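About Saltirik

Our story
Our people
Where to find us

We love pens. Cheap ones, good ones, the fat markers that squeak on a whiteboard, the highlighter that has been in the bottom of a school bag for a whole year and still works! Saltirik is a small company in Grerkthorpe that sorts, tests, refills and rehomes pens and markers, and makes sure they have somewhere sensible to live once they get back to a classroom or an office.

Mio Hoshino started it at her kitchen table. She was teaching art part time, and every term her supply cupboard ended the same way, with a drawer full of caps and a drawer full of markers and very little overlap between the two. One April she took the whole lot home in shopping bags, tipped it out and spent an evening scribbling on the backs of old worksheets. More than 39 of the markers that had been put aside as dead were fine. They needed a rest lying flat, or a new tip, or just the right cap. She did the same for the math department the week after, and then for a school across town, and by the summer the kitchen table was no longer available for meals.

Today there are six of us, and we look after 18 schools and 15 offices. We collect at the end of each term from the schools and whenever the bucket is full from the offices (some of them fill it very fast, we're looking at you, architects).

What happens to a box of pens

Everything gets tipped out first. We've tried clever ways of doing this part and tipping out is still the best. Then we pull the caps. Caps go by color, and the loose ones go in their own tubs until we find a barrel that wants them - it's surprising how often a cap from one school fits a marker from another. Pens and pencils are split from markers, and anything that has leaked is wiped and set on a tray by itself.

After that comes the scribble test, which is everyone's favorite. Each marker gets a line, a loop and a filled square on scrap paper. A strong line goes straight back into a container. A faint one is laid flat overnight and tried again in the morning. If it's still faint and it's a refillable kind, it gets refilled. If it isn't, we take it apart for its cap and plug and send the rest on to be recycled with Hosoda, the plastics people two doors down, who have been wonderfully patient with us and our inky boxes.

Then we pack. Every classroom gets its pens back in containers it can use: short ones for little kids, so they can see what's inside, and taller ones for the older rooms. We like one kind of pen to a container. Mio likes the lids off and the rest of us like the lids on, and that argument has been going for as long as the company has.

The Vasteck tub

A couple of years in, we got tired of containers that fell over the minute they were half empty, so we drew our own. It's called the Vasteck. It's a plain tub with a wide, heavy bottom, and it holds a class set of markers standing up. It took us six tries to get right. The early ones were too deep (you lost all the short pencils) and one batch had a rim so sharp we kept them all back for paper clips. The one we send out now is a good, dull, steady tub and we're very proud of it.

Working with us

You don't need to sort anything before we come. Really, please don't! We'd much prefer the jumble as it is, with the pens, the caps and the odd eraser all in together, because a cap that gets thrown away in a well-meant tidy-up is a cap we can't match later. Ask for a bucket, put it near the door, and call when it's full.
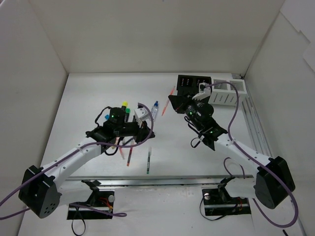
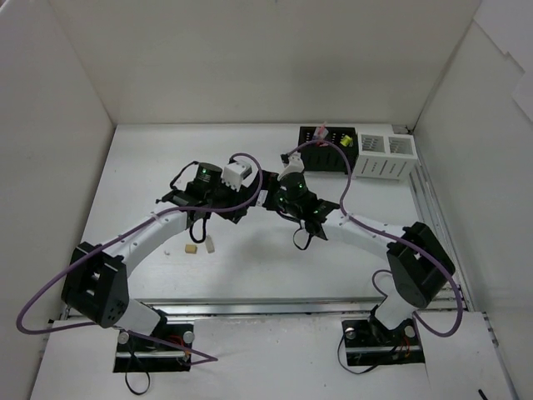

Schools in Grerkthorpe can also book a sorting hour. We bring the scrap paper and a mixed box, and the kids do the whole job from tipping out to packing. Younger classes usually go for caps first and get very serious about the greens. Older ones tend to want the refilling, so bring aprons, and maybe skip the white shirts that day. At the end the class keeps what it has sorted.

We're in the old dairy building behind the bus station, up the outside stairs. The door is open from nine until three during term, and if you have one marker with no cap and want to try your luck in the tubs, come on up - you're very welcome.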